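Unit 6 notes: Carbohydrates

Reading before class: the chapter section on simple sugars. Disaccharides and polysaccharides are covered at the end of these notes and again in lab.

Monosaccharides

A monosaccharide is a single sugar unit. Most of the ones we care about have the formula (CH2O)n, with n between 3 and 7. Every carbon carries an oxygen. One carbon is part of a carbonyl group (C=O) and the others carry hydroxyl groups (OH).

If the carbonyl is at the end of the chain, the sugar is an aldose. If it is anywhere else, usually carbon 2, the sugar is a ketose. The number of carbons gives the rest of the name: triose, tetrose, pentose, hexose. Glucose is an aldohexose. Fructose is a ketohexose. Both are C6H12O6, so they are structural isomers of each other.

Numbering starts from the end of the chain nearer the carbonyl. In an aldose the carbonyl carbon is always C1.

Stereochemistry

Glyceraldehyde, the smallest aldose, has one chiral carbon and so two forms, D and L. They are mirror images. For larger sugars, look at the chiral carbon farthest from the carbonyl. In a Fischer projection, if the OH on that carbon points right, the sugar is D. If it points left, it is L. In glucose this is C5. Nearly all the sugars in human metabolism are D.

D and L do not tell you which way the sugar rotates polarized light. D-glucose is dextrorotatory (+) and D-fructose is levorotatory (-), and both are D sugars. This was the most common mistake on last year's quiz.

Two sugars that differ at only one chiral carbon are epimers. Glucose and galactose are epimers at C4. Glucose and mannose are epimers at C2. Galactose and mannose differ at two carbons and are not epimers of each other.

Ring forms

In water, glucose is almost never an open chain. The OH on C5 attacks the carbonyl carbon and closes a six-membered ring made of five carbons and one oxygen. A ring of this size is called a pyranose. Fructose can close to a five-membered ring, a furanose, using the OH on C5 and the carbonyl at C2.

Closing the ring makes the old carbonyl carbon chiral. It is now called the anomeric carbon, and there are two versions:

alpha: in D-glucose, the OH on C1 points down in the Haworth drawing
beta: in D-glucose, the OH on C1 points up

The two forms interconvert through the open chain. This is mutarotation, and you can follow it with a polarimeter as the rotation of a fresh solution drifts to a steady value. At equilibrium there is more beta than alpha. In the chair form of beta-D-glucose all the large groups are equatorial, and that makes it the more stable of the two.

To go from Fischer to Haworth for a D sugar: groups on the right go down, groups on the left go up, and C6 goes up. Practice this with galactose and mannose before Thursday.

Reducing sugars

A sugar that can open to a free aldehyde will reduce Cu2+ to Cu+. This is the basis of Benedict's test. Fructose also gives a positive result, since it rearranges to an aldose in base. Once the anomeric carbon is locked in a bond to another group, that ring can't open and that end is not reducing.
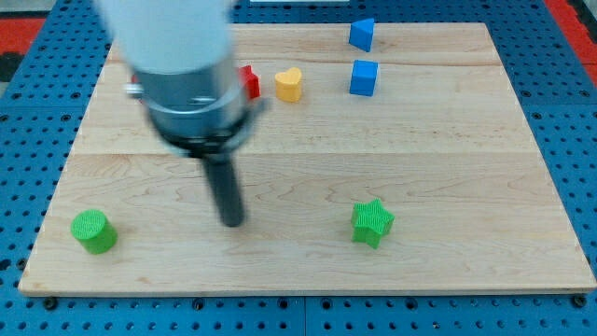
Glycosidic bonds

The OH on an anomeric carbon can react with an OH on another molecule, losing water. The new C-O-C link is a glycosidic bond. It is named by the configuration of the anomeric carbon and the two carbons joined.

Maltose: glucose + glucose, alpha-1,4. Reducing.
Lactose: galactose + glucose, beta-1,4. Reducing.
Sucrose: glucose + fructose, alpha-1,beta-2. Both anomeric carbons are tied up, so it is not reducing.

Polysaccharides

Starch and cellulose are both chains of glucose. Amylose (part of starch) is alpha-1,4 and coils into a loose helix. Cellulose is beta-1,4 and forms straight chains that hydrogen bond side by side into fibers. Human enzymes cut the alpha-1,4 link and can't cut the beta-1,4 link.

Amylopectin and glycogen also have alpha-1,6 branches. Glycogen is branched more often, which gives more chain ends for enzymes to work on at once.

Problems

1. Draw D-galactose as a Fischer projection and as the beta pyranose.
2. Trehalose is two glucose units joined alpha-1,alpha-1. Predict its Benedict's test result and explain.
3. A chain of 60 glucose units is joined with no branches and no rings. How many water molecules were lost in making it?
4. Mark every anomeric carbon in lactose and say which one is free.

Problems 2 and 4 are to be handed in. Questions on the problem set go to Juraj Ondrejka during lab hours.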